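Section 4. Desk waste

The Tromitz study room has one shared desk, and the group looked at what people throw away there. Most of it was sticky notes. Over the term we logged 920 of them, in pastel colors, and almost none had writing on both sides.

We used a round bin with a clear plastic liner folded over the rim – the notes can be sorted later without tipping everything out. The bin stayed near the monitor.
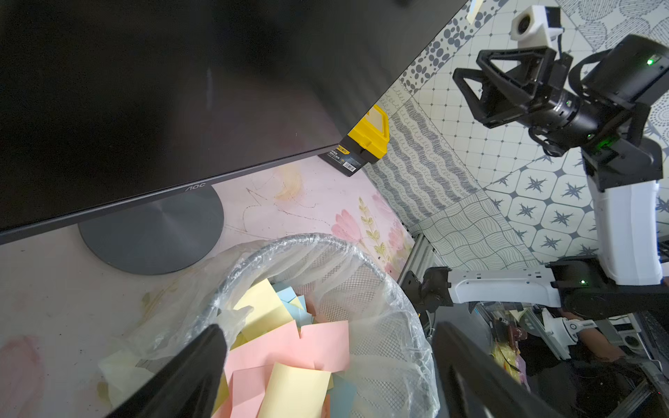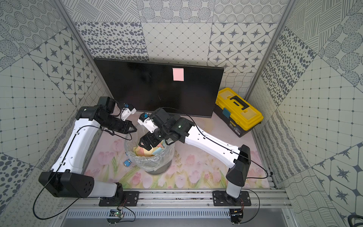
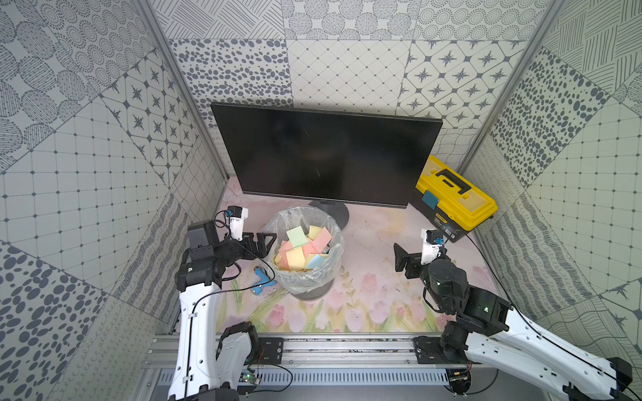

Figure 3. Lined bin with sticky notes, near the monitor.

Notes left on the screen or desk were not logged until they reached the bin. The liner was changed in December, and the count carried on from there. Results by color are in Table 2.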